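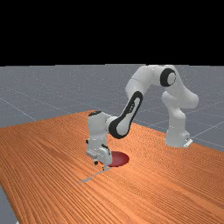

White robot arm beside a dark red disk on a wooden tabletop. Computer rendering.

September 19, 2019

The shortbread comes out at half past four in the morning and by the time I get to Semodthorpe most of it is gone. Two trays left, and a queue. The baker behind the counter at Bostovis talks while she boxes things up, so that's how we did it, me leaning on the end of the counter and trying not to drip coffee on my notes.

She took the shop over 15 years ago. Before that it did bread and not much else. "Lovely bread. But people wanted something with their tea. They'd ask every day and every day they'd be told no, have a bun."

So, shortbread. Caraway shortbread to be exact, cut in fingers, pricked with a fork, a bit darker at the edges than you'd get in a packet. The recipe was her gran's, more or less. Butter, plain flour, caster sugar, a spoon of ground rice, caraway seeds. Salt too, "more than you'd think".

What goes wrong for people at home? She doesn't stop to think about it. "They fiddle with it. They knead it like bread. You want to press it together and leave it alone. If it's cracking, warm your hands up and try again, don't add water. Never water."

And the butter? "Cold, but not fridge cold. Take it out when you put the kettle on, have your tea, then start."

A man comes in for a large white, sliced. Then a woman with a pushchair who wants six fingers and is told there are only five. She takes five and an eccles cake.

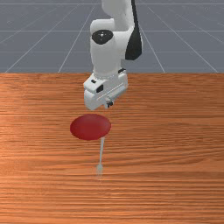 Back to the oven. She bakes low and slow, 70 minutes for the big trays, and says a home tin wants less, go by colour. "Pale gold. If you're waiting for brown you've missed it. And cut it while its hot. You can't cut it cold, it just shatters and then you've got crumble topping." Which she also sells, in bags, by the till.

The caraway is the bit people argue over. Some customers can't stand it. She tried lemon for a while, then ginger, and in April did a batch with rose water for a wedding. Two hundred pieces, tied up in ribbon. "I smelled like a bathroom for a week. Never again. Well – maybe for money."

She's had offers. Truvora, the farm shop people, wanted it in tins with a long date on it. She made them a trial batch, kept one box at the back of the store room and tried it after 3 weeks. "It was fine. Just fine. Tasted of cupboard." She said no. She does supply Rao, the tea room by the bridge, because they collect it themselves each morning and sell it the same day. They serve it with a dish of stewed plums, whcih I had later and would go back for.

Does she still eat it herself? "The ends. I like the ends, where it's caught a bit. Don't print that, I'll have none left."

Any tips for keeping it, then? A tin, lid on tight, and not in with anything soft. Cake makes it go limp. It'll do a week, she reckons, though in her house it's never been tested.

Last question, tea or coffee with it. She looks at my cup. "Tea," she says, and goes to see to the rolls.

Bostovis is open until two, or until the shelves are empty. Go early. Cash only at the moment, card machine is on the blink.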